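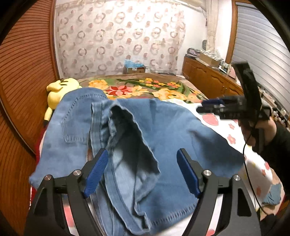

Attachment 1: jeans on the bed, back pocket to the left

Ticket 415
Product: Penier washer-dryer
Site: Navley
Opened: 9 July 2021
Status: monitoring

Fault as reported
Machine stops part way through the mixed load programme and shows error 7. Door stays locked. Drum still holds water when the programme is cancelled. Fault occurs with denim and towels, not with shirts.

Checks by user before opening ticket
Power off at the wall for 5 minutes, then restarted. Error cleared, came back on the next wash.
Tap fully open. Inlet hose not kinked.

Reply from Zilbridge support
Error 7 on this model is a drain timeout. Please clean the pump filter behind the lower flap and check the height of the drain hose. Have a shallow tray ready, as the filter housing will be full. Do not run the spin programme until this is done.

Update from user
Filter removed. Lint and a shirt button found in the housing. Impeller turns by hand. Drain hose had been pushed too far down the standpipe when the machine was moved in May. Pulled back and clipped.
Test 1, empty, rinse and spin: completed.
Test 2, towels, mixed load: completed, but the pump ran for almost 4 minutes at the end.

Reply from Zilbridge support
The pump run time is longer than expected. A replacement pump has been requested from Pandey, who hold the spares for this range. The machine can be used in the meantime on half loads. If error 7 returns, note the stage of the programme and add it to this ticket.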